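Tridirix sells its two-arm handling package to shops that have never owned a robot. Rosine Gautier handles setup and training for the company out of its Erkbridge office, and we asked her what a buyer gets and what a buyer has to put up with.

The package is two arms, two grippers, a control box and the software to record tasks. It is aimed at light work with flat and floppy goods: printed sheets, bags, covers, thin packaging. Gautier says that last part of the list is where most of the calls come from.

"People ring us after they've tried suction," she said. "Suction is fine on a stiff board. On a sheet that bends, you pick up the middle and the ends go where they want."

A new customer spends 4 days with a trainer on site. The first goes to bolting down and checking reach. After that the operator records tasks by guiding the arms through them, and a simple pick and place needs up to 60 recordings before Gautier will sign it off. She admits that number puts some people off.

"They see a demo and think it's a morning's work. I tell them to plan for the boring part. Somebody has to stand there and do it again, and it should be the person who knows the job."

Her sister Ginette Gautier runs the finishing room at Drudberg, a print shop that bought the package in July. We asked Ginette separately whether she would buy it again. She said yes, with complaints.

"The pads wear," she said. "We've changed them twice. And the manual is bad on glossy stock. It says to adjust grip force and then doesn't say where to start. I got the number from Rosine over dinner - other customers don't have that."

Rosine said a new version of the manual is being written and that glossy stock will get its own page. Replacement pads come in packs of 6.

On coordination between the arms she was more confident. Both run from the same clock, and the software lets one arm keep its hold while the other finds a new spot. She said operators should pick grip points near a corner or an edge and leave some slack in the material.

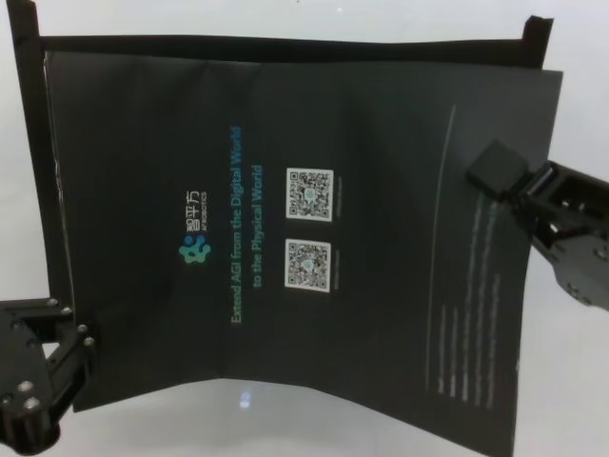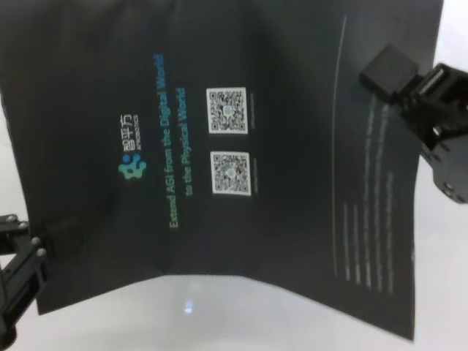 "If you pull it flat you'll crease it or lose it," she said. "Let it hang a bit. The arms don't mind."

Speed is the weak point. At Wynne, a mailing house with the same package, a person still beats it on short runs, and Gautier doesn't argue with that. She suggests it for long runs and for the end of a shift, when the work is the same piece over and over.

The warranty is 13 months on the arms and excludes the pads. Training a second operator costs extra unless it is booked with the first. Ginette's advice was to book both together.

"I was the only one who knew it," she said. "Then I went on vacation."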